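Sindley gives up on lost property, asks it to leave by May

Feb 5, 2025
Print | E-mail this story | 7 comments

SINDLEY - The city would like you to come and get your umbrella.

It would also like you to come and get your reading glasses, your single glove, your casserole dish with the lid taped on, and, if you are the person who got off the Route 2 bus without a tuba mouthpiece, that too. The transit office on Hlongwane Street is holding 580 pieces of unclaimed property, according to a list given to the city council this week, and it is running out of places to hold them.

More than 200 are umbrellas. Most are black.

"People come in and say, it's a black one," said Latrice Sorensen, who runs the front counter. "I take them back to the rack and I leave them alone with it for a minute. They usually come out with a nicer one than they describe."

Under city rules, anything left on a bus, in the library or at the pool is supposed to be kept for 90 days and then given away, sold or thrown out. The rule does not say who decides which. For several years the answer has been that no one does, and the property has moved from the counter to the closet, from the closet to the hallway, and from the hallway to a room that used to be where the drivers ate lunch. The drivers now eat lunch on the buses, where they occasionally leave things.

Council member Petronella Fourie raised the matter after going in to ask about a scarf. She did not find the scarf. She did find a bread machine she had reported missing in a previous term of office.

"I had made my peace with it," Fourie told the council. "I had bought another bread machine. Now I have two, and I would like to know what the policy is."

The policy, as drafted, sets a deadline of the end of May. Until then, owners can claim property during regular hours by describing it "in reasonable detail." After that, usable items go to the thrift store in Vusden, which has asked that the umbrellas be sent in small batches. Eyeglasses will go to a reuse program. Phones and keys will be destroyed, and the casserole dish will be dealt with by someone wearing gloves, of which there is a good supply, all lefts.

"Reasonable detail" took up most of the debate. Council member Hưng Trịnh wanted to know whether a person could claim an item by describing something in general use, such as a hat. The city attorney, Jianhua Du, said a hat alone would not do it. A blue hat was stronger. A blue hat with a name inside was stronger still, provided the name belonged to the person asking for the hat.

Trịnh said that in his experience people do not write their names in hats. Du said that in his experience that was why the city had so many hats.

An earlier plan would have put photographs of everything online. It was dropped when staff pointed out that a picture of an item makes it a good deal easier to describe the item. A trial page went up anyway for part of a weekend in the fall, and in that time the transit office received claims from seven owners of the same wristwatch.

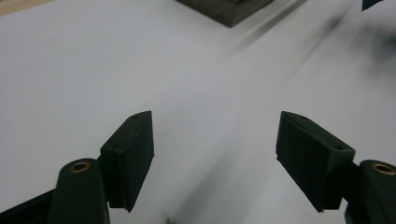
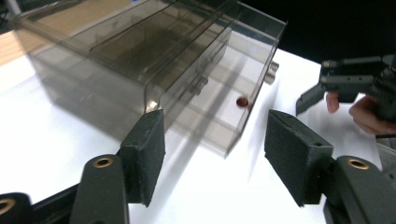
The draft also covers money. Loose cash found on buses goes into the general fund, where it has never been enough to get its own line in the budget. Wallets are mailed back if there is an address in them, at the city's expense, and Sorensen said the thank-you notes run well behind the complaints about what is missing.

Not everyone is in favor of the cleanout. Elmarie Mahlangu, who rides the Route 2 most mornings and spoke during public comment, said she had come to think of the transit office as somewhere she could count on. She has left the same lunch bag on the bus enough times that the staff no longer ask her to describe it.

"If you clear everything out, the next thing to go will be the counter," she said. "Then where do I get my lunch?"

Council members assured her the counter would stay open. Fourie asked that the record show the city was not promising anyone lunch.

The measure passed its first reading with one abstention, from Trịnh, who said he wanted to check the hat rack before he took a position. A second vote is expected at the next meeting. The transit office is open weekdays, and it asks that callers not try to claim umbrellas by phone.

One umbrella has already been added to the total. It was found under the second row of seats after the council adjourned. It is black.

E-mail this story | Print | Share (2)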